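Cómo escribir una máquina de estados para coger y soltar sin acabar odiándola

Nivel: intermedio. Se da por hecho que ya tienes el brazo calibrado y un detector que devuelve poses.

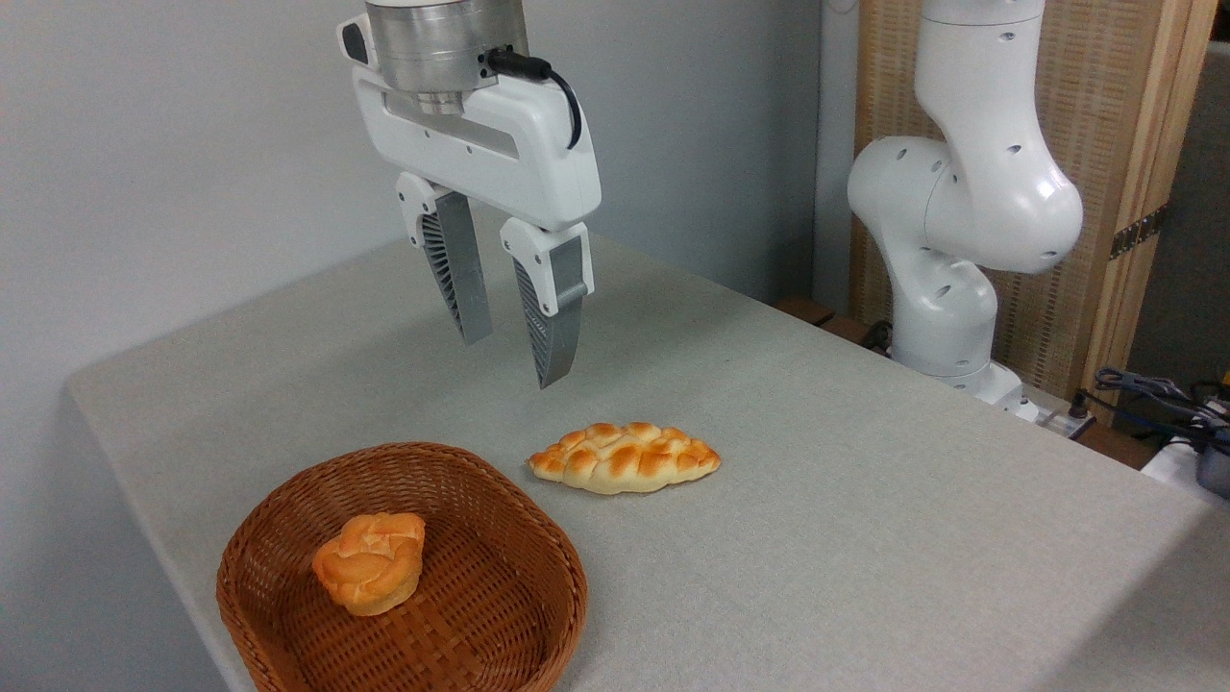 Shafiq Weerasinghe: Todo esto lo resuelve un árbol de comportamiento en una tarde, y encima se puede dibujar. ¿Para qué seguir con estados en 2024?

Porque la tarde de Shafiq dura lo que dura una tarde en la industria del software, y porque un árbol mal pensado falla igual que una máquina mal pensada, solo que con más indentación. Si ya tienes árboles y te funcionan, enhorabuena, casi todo lo que sigue te sirve cambiando los nombres. La tarea es la más humilde del catálogo: meter un pan trenzado en una cesta en la que ya hay un panecillo. Una persona lo hace mientras habla por teléfono.

Trabajo con Nerkex como capa de control y Maruyama como planificador. Los fragmentos están en pseudocódigo, así que no los copies tal cual en una terminal y luego me escribas.

1. Separa lo que sabes de lo que supones

El primer error, y lo he cometido con entusiasmo, es guardar el estado del mundo dentro del estado de la máquina. Llamas a un estado PAN_COGIDO y a partir de ahí el programa cree con fe de converso que el pan está cogido. Los nombres de estado deben describir lo que el robot intenta:

OBSERVAR
APROXIMAR
DESCENDER
CERRAR
LEVANTAR
TRASLADAR
SOLTAR
RECUPERAR

Lo que ha pasado de verdad se guarda aparte, en una estructura que solo escribe la percepción o el sensor de la pinza:

mundo.objetos = lista de (clase, pose, confianza, marca_de_tiempo)
mundo.en_pinza = sí | no | no_se_sabe

El tercer valor no es un adorno. La mitad de los fallos que he depurado consistían en tratar «no se sabe» como «no», y la otra mitad en tratarlo como «sí».

2. Decide qué pan es el pan

El detector devuelve dos objetos de clase pan y el programa, si no le dices otra cosa, elegirá el de mayor confianza. En nuestro caso ese es con frecuencia el panecillo de la cesta, que ya está donde tiene que estar. El robot lo saca, lo vuelve a meter y declara la tarea completada. Técnicamente no hay nada que reprocharle.

Filtra por región antes de ordenar por confianza:

candidatos = [o para o en mundo.objetos
 si o.clase == "pan"
 y no dentro(o.pose, cesta.contorno)]

si candidatos está vacío: terminar("nada que hacer")
objetivo = el más confiable de candidatos

Usa el contorno exterior de la cesta, borde incluido. Con el contorno interior, un pan apoyado en el borde se convierte en objetivo, y la pinza bajará a cogerlo con el trenzado de la cesta de acompañamiento. Si quieres tratar ese caso, hazlo en un estado propio, con su nombre y su vergüenza.

3. Calcula el agarre en el marco del objeto

Una barra trenzada es más ancha en el centro y se afina hacia los extremos. Agárrala por el centro, con los dedos cerrando a través del eje corto. La orientación sale del eje principal de la nube de puntos segmentada:

eje = componente_principal(nube)
centro = mediana(nube)
agarre.giro = ángulo(eje) + 90 grados
agarre.posición = centro

Mediana y no media: las sombras al pie del objeto se cuelan en la máscara y arrastran la media hacia la mesa. El ángulo, además, tiene simetría de 180 grados. Normalízalo y quédate con la solución que menos gire la muñeca. Si te olvidas, el brazo hará de vez en cuando una pirueta muy vistosa – y el cable de la pinza irá con ella.

4. Dos alturas, dos velocidades

APROXIMAR termina en una pose vertical por encima del objeto. DESCENDER va desde ahí en línea recta y despacio. No los fusiones. Maruyama es perfectamente capaz de encontrar una trayectoria libre de colisiones que llega al pan de lado, rozando la cesta con un margen que solo existe en su modelo.

APROXIMAR:
 meta = agarre + desplazamiento(z = 129 mm)
 planificar(meta, obstáculos = [mesa, cesta, panel])

DESCENDER:
 mover_recto(agarre, velocidad = 20 mm/s)
 si contacto_inesperado: ir a RECUPERAR

Los 129 mm vienen de nuestra pinza y de nuestra cesta. Mide las tuyas.

5. Vuelve a mirar antes de bajar

Entre OBSERVAR y DESCENDER pasa tiempo, y en ese tiempo alguien puede mover la mesa con la cadera. Al terminar APROXIMAR, compara la marca de tiempo del objetivo con el reloj. Si la observación es vieja, repite la detección; si la pose nueva se aparta de la anterior más de lo que toleran los dedos, vuelve a APROXIMAR.

Ojo con la oclusión: con una cámara fija, la propia pinza puede tapar el objeto que buscas. Que el detector no vea el pan en ese momento no significa que haya desaparecido. Mantén la última pose válida, baja su confianza y apártate para mirar otra vez.

6. Limita los reintentos

RECUPERAR abre la pinza, sube en vertical, pone mundo.en_pinza en «no se sabe» y vuelve a OBSERVAR. Lleva un contador:

intentos += 1
si intentos > 3: detener y avisar

Antes no había contador. Una noche de octubre dejé el sistema corriendo en el taller de Orkthorpe y por la mañana el registro tenía 196 intentos sobre el mismo pan. Si vas a simular con pan de verdad, compra más del que crees.

7. Registra las transiciones

Una línea por transición, con origen, destino, motivo y copia de la estructura mundo. El motivo es obligatorio; en mi código, una transición sin motivo lanza una excepción. Yo vuelco el resultado en Jitier, pero un archivo de texto y paciencia hacen el mismo servicio.

12: DESCENDER -> RECUPERAR
 motivo: contacto antes de la altura de agarre
 en_pinza: no_se_sabe

Al depurar, lee primero los motivos y deja las trayectorias para después. Las trayectorias son más bonitas, de ahí que todo el mundo empiece por ellas.

Respuesta corta a Shafiq

Sí, se puede hacer con un árbol. Los puntos 2, 5 y 6 tendrás que escribirlos igual, en nodos de condición y decoradores. Si mandas tu versión con el filtro de la cesta resuelto, la enlazo al pie de esta página.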